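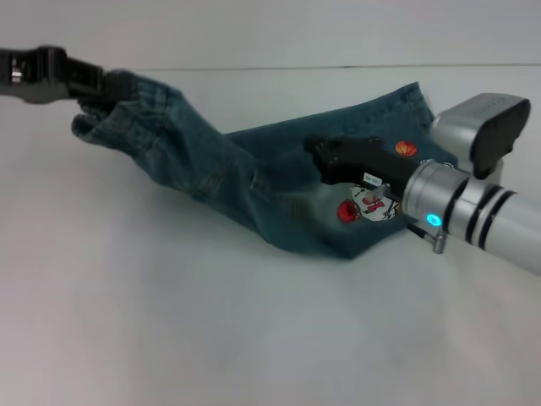 Photo: Munasinghe Garment Reuse

Home | Programs | Reports | Partners | Contact

Print this page | E-mail this page

Denim sorting and folding room: progress report to the Panavier Fund

Reporting period: April to July
Prepared by Jahangir Selvanayagam, project lead

1. Summary

The grant pays for a room at the Druvport building where donated jeans are checked, folded and packed for the partner shops. The room opened in April, one month later than planned. The folding table is in daily use and the paperwork for the packing side is finished. Two items are behind schedule: shelving and the size labels. We are not asking for more money in this period.

2. Work on the jeans

Each pair goes through the same steps. It is laid out on the table at full length, checked at the hems, seat and waistband, and then folded or set aside. Pairs with a torn seam go to the repair bin. Pairs that are worn through at the seat go to fiber recycling.

We settled on a single fold for all adult sizes. One leg is laid over the other, the seat point is tucked in, and the garment is folded in three from the hem up. The waistband ends on top, where the shop staff can read the size. Our first version folded the waistband to the inside, and the Trallorex shop asked us to change it after the second delivery.

Most of the time goes into getting the legs straight before the first fold. Pant legs come out of the bag twisted, and a twist left in at the start shows up as a lump in the finished stack. The instruction sheet now says to pull the hem out to its full length and smooth from the seat down. New people pick this up in one shift.

Packed boxes hold 16 pairs. We tried larger boxes in May, but they were too heavy to carry up the stairs at the Trallorex shop.

3. The room

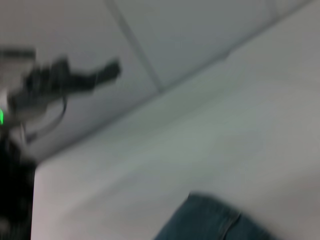
Reading time: 3 minutes

Walls and ceiling are finished in light colors, as set out in the plan. The pale background makes it easier to judge faded denim, and the sorters have stopped carrying pairs to the hallway window to check them. The landlord signed off on the paint in April and no further decorating is planned.

The tabletop is also light gray. We had asked for a darker surface, but the supplier could not deliver in time and the gray has been satisfactory. Dark lint shows up on it quickly, so it is wiped at noon and again at closing.

Shelving has not been installed. The first quote was over 50 percent above the budget line, and we have asked two other firms to price the job. Until then, finished boxes are stored in the corridor bay, which the building manager allows as long as the fire door is kept clear. We expect to choose a supplier in August.

4. Partner shops

At the start of the period 3 shops were taking folded denim from us. There are now 9. The newer shops mainly want mid-blue and faded jeans in adult sizes. Black denim moves slowly, and we are holding it back for the fall.

Returns are low. The usual reason is a zipper that sticks, and we have added a zipper check to the layout step.

5. Problems and changes

The size labels ordered in May came with a glue that left a mark on the denim. They were sent back. In the meantime sizes are written on a paper band around each stack, and this takes longer. A replacement order is in place with a different glue, and we will test it on recycling stock before using it on anything for sale.

The instruction sheet has been rewritten twice. The current version fits on one page and hangs by the door.

6. Next period

Install the shelving and move the boxes out of the corridor.
Finish the label test and drop the paper bands.
Write a second fold for children's sizes.
Agree on a delivery day with the two shops that joined in July.

Receipts for the table, paint and boxes have been sent separately to the Fund's office. The shelving line remains unspent and is carried forward as agreed by phone in June.

This site uses cookies to remember your settings. By continuing to browse you accept their use.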